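Mostix Community Help
Home > Workshop and robotics > Grippers and hand tools

Hand gripper says it's at 800 when it's wide open, and it let go of things all afternoon

Asked in December, 2 answers

Hello everyone, and sorry in advance for the length of this, I do go on. I record tidying-up jobs at home with a pair of Stestus hand grippers, one in each hand, and the recordings go into Plilamero so that an arm can learn from them later. It's lovely work really. You pick up a toy, you put it in the box, you tip the lot out and start again, and by teatime your forearms know about it.

The opening of the fingers is recorded as a number. Closed is 0 and fully open is 1000, and both of mine have behaved perfectly well since I bought them from Bouchard in the spring. Then in the middle of a session the right-hand one started reading 800 with the fingers as far apart as they will go.
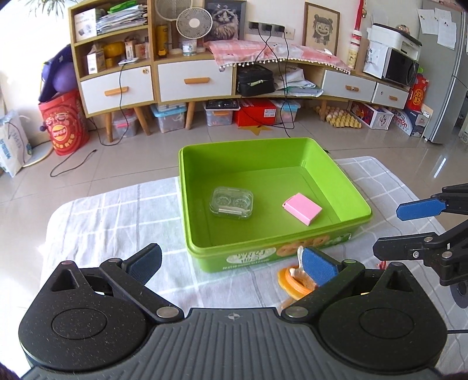

I only noticed when I played the takes back in the evening. Up to about half past two the numbers are fine. After that every single take tops out at 800, and when I close on something small the reading falls to nothing before the pads have met, so according to the file I'm squeezing thin air. A whole afternoon of that! I had been quite pleased with myself too, as I'd finally got into a rhythm with the fruit.

The other thing, which may or may not be connected, is that it has begun dropping things. The fingers go round the toy, I lift, and one side gives a tiny bit so that whatever I'm holding swings round and falls back in. The peach is bad and the octopus is worse. The left-hand gripper manages both without any fuss, and I've swapped hands to make sure it isn't me getting tired.

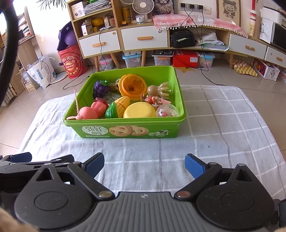
So far I have restarted everything, wiped the blue pads with a barely damp cloth and let them dry, and changed the cable for the spare. I've also run the zero setting from the Plilamero menu, which says "done" very cheerfully and makes no difference at all. I haven't taken anything apart because I'm a bit frightened of springs.

Is it the sensor, do you think? And can I rescue the afternoon's takes by multiplying everything up, or do they have to go in the bin? I'd dearly like to keep them if there's a decent way of doing it.

First answer

Had this. Sensor's gone. Get a new one from Bouchard, it's a plug-in part. Wouldn't bother with the old recordings.

Reply from the person asking

Thank you, that's kind, and I may well end up there. Before I spend the money though, I tried one more thing this morning. I held it open, wiggled the right finger sideways, and the number jumped from 800 up into the nine hundreds and then sank back again. Surely a dead sensor wouldn't do that? The left finger hardly wiggles at all. I did a few more takes with both grippers afterwards, just picking over the top layer of the box and putting things back, and the fault came and went.
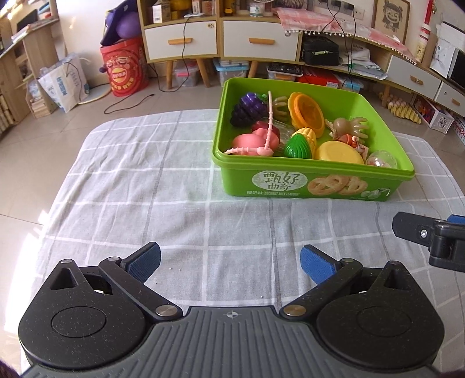

Page 2 of 2

Second answer

Don't buy the sensor yet. Your wiggle test is the most useful thing in the whole thread and I wish more people would do it before ordering parts.

On the Stestus the reading is taken at the round joint at the bottom of the finger, so anything loose between that joint and the pad will let the finger and the number drift apart. What you describe sounds like one of the small silver pivot screws backing out. They do it slowly, you get used to it, and then one day it slips far enough to show. It would account for the dropping as well, as a slack finger twists when there's weight on it, and a lumpy toy will find that out sooner than a smooth one.

Unplug it first, please. I mean it about the unplugging, and keep your other hand well away from the trigger as well. I once tightened one of these with a fingertip resting in the linkage, closed it by accident and had a blood blister for a fortnight. There isn't much force in them but the gap is narrow.

Then, with the fingers open, try each screw with the small hex key. You're after the one that turns with no resistance. Take it right out, clean the thread, put a very small dab of the low-strength thread lock on it and do it back up until the wobble goes, then ease it off a hair so the finger still moves freely. If you do them up hard the finger drags and you'll be back with a different question. Leave it overnight.

After that you need to set the zero again. You had it running with the finger slack, so it has saved a wrong closed position. Close the pads fully on nothing, set zero, open all the way, set the top.

As for the afternoon, I'm afraid I'd put it aside. If the slip had happened once and stayed put you could shift the numbers, but yours comes and goes, and stretching the scale won't tell you which takes were which. Keep everything from before half past two.

Reply from the person asking

It was a screw! The lower one on the right-hand finger, and I could turn it with my thumbnail. It's had its night's rest, the top reads 1000 again, and I've been through the awkward things one by one, finishing with the starfish, which used to spin round and drop on my foot. I've put the afternoon's takes in a folder of their own as I can't quite bring myself to delete them.
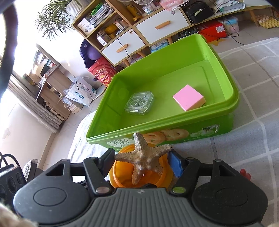
Carmela Bortolotti: So glad you posted the ending, people never do. Could I add that it's worth checking the left-hand gripper while you've got the thread lock out? Mine went within almost 2 weeks of each other, same screw, and I'd packed the hex key away by then. I put a dot of paint across each screw head and on to the arm now, so if the dot doesn't line up I know before I start recording.

Reply from the person asking

Paint dots, what a good idea. I'll have a rummage for some nail varnish. The left one feels firm but I'll do it anyway, and thank you both, I was one click away from ordering that sensor.

Marked as solved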